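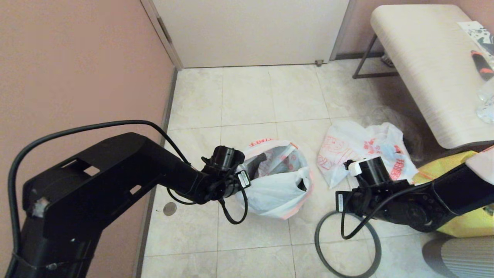 White plastic bag with red and orange print, on the tile floor

From: Nilmini Kanagaratnam
To: Meltside broadband list
Subject: Re: Fiber on the Cascombe road

Oh, this is great news, Thanakorn! We've been on the same creaky copper line since we moved out here, and my daughter still does her homework uploads at the library. Put us down for a yes (and my in-laws next door, I already asked them!). Does the 70 a month include the phone line, or is that extra? I can take survey forms up the north end in February if somebody drops a stack by.

Nilmini

Thanakorn Thongsuk wrote:
> Hi all, the co-op says it will run fiber
> past the grain elevator if 149 homes
> sign up. Service would be $70 a month,
> and hookup is free for anyone within
> 600 feet of the road. Forms are at the
> township office until 4 p.m.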